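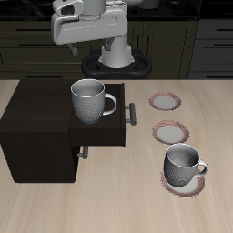
Paint peeling off kitchen drawer fronts – sand or strip?

Posted by clutero_6 in Home > Kitchen > Paint & Finishes
Print this | E-mail this to a friend

Painted our drawer fronts in January, now its coming off in little flakes near the handles. Satin paint from Braka, two coats, no primer (I know). Doors up high are fine, only the drawers. Do I have to strip the whole lot or can I sand the bad spots and go over them? Would like to be done by Monday, in-laws are coming. Also the wood underneath has an old varnish on it, if that matters.

espinoza_paints
It matters. Paint won't grip old varnish unless you scuff it and prime it. Drawers go first from greasy fingers and all the pulling.

What I'd do – handles off, screws in a labeled bag. Wash with degreaser, rinse, let it dry overnight. Scrape whatever lifts easily. Then try the tape test: press masking tape on the part that still looks good and yank it. If paint comes up with the tape, strip that front. If it holds, just feather the edges with 128 grit or whatever is close, wipe the dust, one coat of bonding primer, then two thin coats of color. Thin! Thick coats stay soft for ages and stick to the cabinet when you shut the drawer.

Monday is tight. You can get the primer and one coat on, maybe. Paint can take up to a month to get properly hard so go easy and dont wash it hard before then.

tikora
had the same thing. just sanded the flaky bits and painted over, looked fine for a while then it started again right next to the patch. did it over with primer the second time and no trouble so far. put felt dots inside the corners too, cheap and it stops the banging

draftyhouse
Try a hair dryer on it

clutero_6
Thanks all. Did the tape test, four fronts failed and the rest held. Stripping those four, priming everything. In-laws can look at bare wood I guess

Filed under: Cabinets, Peeling paint, Primer, Weekend jobs

Contact us | © Braka Home Help | Back to top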